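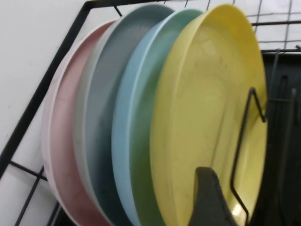
Someone on the second floor at Liritden wrote in to say that the shared kitchen was a lovely idea until people started cooking in it, and could the newsletter please print the rules again. The newsletter can. The newsletter has printed them before, in March, on the back of the parking notice, where they were read by the same people who read parking notices.

The complaint, boiled down, is that supper at the long table has gotten out of hand. When the building started it, the plan was soup on Wednesdays. One pot, bring a bowl, go home by nine. Now there's a sign-up sheet with a waiting list, a feud over cumin, and a faction that believes dessert should be served first so the kids will leave.

A few replies, in the order the complaints arrived.

**On portions.** The recipe card taped inside the cupboard says it serves 9. It has never served 9. It serves 4 people who skipped lunch, or an unlimited number of people who ask what's in it and then say they'll just have bread. If you're cooking, double the card. If you doubled it and still ran out, you have our sympathy and you can stop telling us in the elevator.

**On money.** The supper jar held 83 dollars at last count, plus a Vindano bus token and a button. The jar is for ingredients. Several of you have asked if wine is an ingredient. It is if it goes in the pot. The cook on the night of the beef stew says it did go in the pot, and we've decided to let that one lie.

**On the cumin.** Please bring your own. The large jar belongs to the household in 3C, who left it out in good faith and would like some of it back. They'd settle for the lid.

**On seating.** There are no assigned seats. We know there are assigned seats. If a new neighbor sits in yours, the thing to do is sit somewhere else and look brave. One family moved in at the start of summer and came to supper exactly once, having been asked to move three times before the salad. They've been invited back, and this time we'd like them to get as far as the salad.

**On cleaning up.** Whoever cooks doesn't wash. That part everybody remembers. The other part is that whoever doesn't cook does wash, and attendance for that part drops off sharply around the time the coffee's gone. "Leaving it to soak" has a limit, and the limit is breakfast. Pots with burned bottoms should be scrubbed by the person who was on the phone when they burned. Leftovers need a name and a day on them. A lid with just a question mark written on it went straight in the trash, and if that was your curry, we're sorry, it was a fair question.

**On the music.** One person picks, and it isn't a vote. We tried a vote. It took up all of the soup.

The next supper is Wednesday, August 5, 2020, out in the courtyard, with the tables pulled well apart and each household at its own. Bring your own glasses and something to swat with. The main dish is a bean thing from the Nel side of the building, who have been talking it up since June and will be hard to live with whether it's good or not. Sondum Street Bakery is selling us rolls at the day-old price, so please don't remark on them being day-old.

We're short a salad and a second dessert. We are not short of potato salad, which for sign-up purposes doesn't count as salad, a ruling that has already brought in more mail than the elevator being out for a week.

The sheet is by the mailboxes, and the pen is on a string again. If it rains we'll try the following week. Last time it rained, two households ate in the doorway under a tarp and claim it was the best one yet, but they also had all the cobbler.

Complaints for the next issue can go under the office door. Please sign them. We can tell by the handwriting anyway, and 3C always uses the green paper.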